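Fluteo Bench Arm: Simulated Pick-and-Place Set
Data card, version 2

Summary
This data set accompanies the Fluteo arm, built in the Robichaud shared workshop by members of the Meminport build group. It contains 422 simulated episodes in which the arm sorts small blocks into a tray. The set is intended for testing control software before it is run on the workshop bench.

Contents
Each episode includes rendered images, joint positions, gripper commands and a task label. Episodes are limited to 400 time steps. The positions of the tray and the loose pieces are drawn again at the start of every episode.

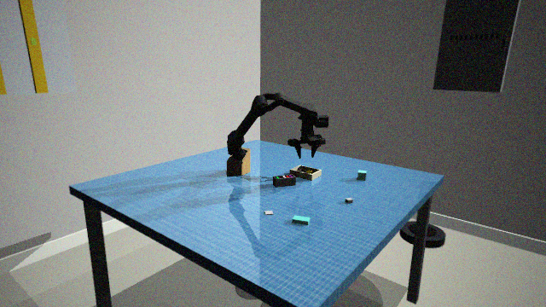

Wall and floor shading also varies between episodes, and grain is added to the rendered images. Users who require clean images should turn off the noise setting in the Cendix scene file and render again. Joint data are not affected.

Splits
The last 100 episodes are reserved for evaluation and should not be used for training.

Known limitations
Cable drag is not modeled. Contact between the fingers and very small pieces is less reliable than contact with the larger blocks. Episodes ending in a dropped piece have been kept and are labeled as failures.

Maintenance
Corrections should be submitted through the Meminport issue tracker with the episode number.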